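Markel opens its Riltent workshop for a day of hands-on robot teaching

September 4, 2023 — For immediate release

Markel is delighted to report that its first Riltent open day drew 182 people through the doors, a good many more than our front desk had name tags for, and we would like to thank every one of them for coming, for asking such thoughtful questions, and for being so patient with the lineup at the coffee urn.

Riltent is our household handling program. Its aim is simple to say and rather slow to do: to teach robots to pick up, sort and put away the ordinary things people keep at home, by recording how people do those same jobs with a hand-held gripper. The program has been running since April, and until now the only people who had seen it at close quarters were our own staff and the partners who work with us at Wistell. Opening it to neighbours, students, families and a few curious retirees from up the road has been on our wish list for months.

The day began with a short welcome from program lead Gil-soo Byun, who explained why the team spends so much of its time in bedrooms and kitchens and so little of it at a lab bench. Homes, he told the first group, are full of soft things, shiny things and things that slide off other things, and a robot that has only ever practised on tidy blocks will be lost the moment it meets a duvet.

"We could have put seven cubes on a white table and had a very smooth demonstration," said Byun. "I think people would have clapped politely and gone home. We wanted them to see the work we really do, which is fiddly and sometimes a bit funny, and which takes a great deal of patience."

Visitors were then taken in small groups to four stations. At the first, they could try a hand-held gripper for themselves, squeezing the handle to close the fingers and learning how much (or how little) pressure it takes to lift something light. At the second, Ju-won Ok walked them through how a recording is checked, trimmed and labelled before it goes anywhere near a robot. The third was given over to a Choo arm, the bench-mounted model our team uses for testing, which repeated a simple pick-and-place routine through the morning and again after lunch. The fourth was a sit-down question period, and it ran long every single time.

The snack task was easily the favourite of the day. Packets are awkward customers for a gripper: a puffed cake wrapper gives way when it is pinched, a glossy one catches the light and confuses the camera, and a pile of both on top of a box means that moving one is likely to shift its neighbours. Our operators work with the fingers open on either side of a packet before closing on it, and that moment of lining up is where much of the skill lies. Visitors soon found this out for themselves.

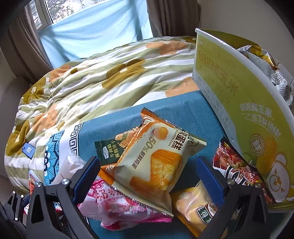 Bradley Cheetham wrote to us that evening to say he had expected the robot arm to be the interesting part, and had instead spent most of his visit at the gripper station trying to pick up a bag of candy without crushing it. He added that he now understood why his own grip on a chip bag has never been something he could put into words, and he asked whether the open day would be held again so that he could bring his grandchildren.

We are very pleased to say that it will, and we will come to that in a moment.

Several visitors asked how much practice a robot needs before it can manage a job like this one. The answer depends on the task, and our team was careful to be frank about it. For the open day, the operators prepared a set of 28 recorded sessions, all of them snack sorting, and showed a selection on the screen beside the second station. Some were graceful. Others were less so, and those were played too. A fumbled pick can be useful material once it has been properly labelled, and Ju-won Ok made a point of keeping a few in the program.

"People were kind about the fumbles," said Ok. "One girl asked if the robot gets embarrassed. I told her it doesn't, but the person holding the gripper certainly does."

The question period covered a great deal of ground. Guests wanted to know about privacy when recordings are made in real rooms, about whether machines like these might one day help people who live with arthritis or limited reach, and about what sort of schooling leads to a job like this. On privacy, Markel records only with the agreement of everyone in the household, and each session is reviewed by a person before it is kept. On the matter of assistance at home, we are hopeful and cautious in equal measure. Riltent is a research program and there is no product for sale, and it would be wrong of us to suggest that one is just around the corner.

As for schooling, our own operators have come to the work from nursing, carpentry, animation and the restaurant trade, and we would encourage anyone with steady hands and a bit of curiosity to get in touch.

Markel would like to thank Wistell for lending the extra display equipment, and Zoila Huamán and A-yeong Ok for looking after the group tours from first thing until the last guests had found their coats.

A second open day is being planned for next April. Groups of up to 28 may book a tour together, and schools are warmly invited to write to us early, as their places will be set aside first. Admission will again be free of charge, and the gripper station will be given a larger room.

Media and tour enquiries: Zoila Huamán, Riltent program office, Markel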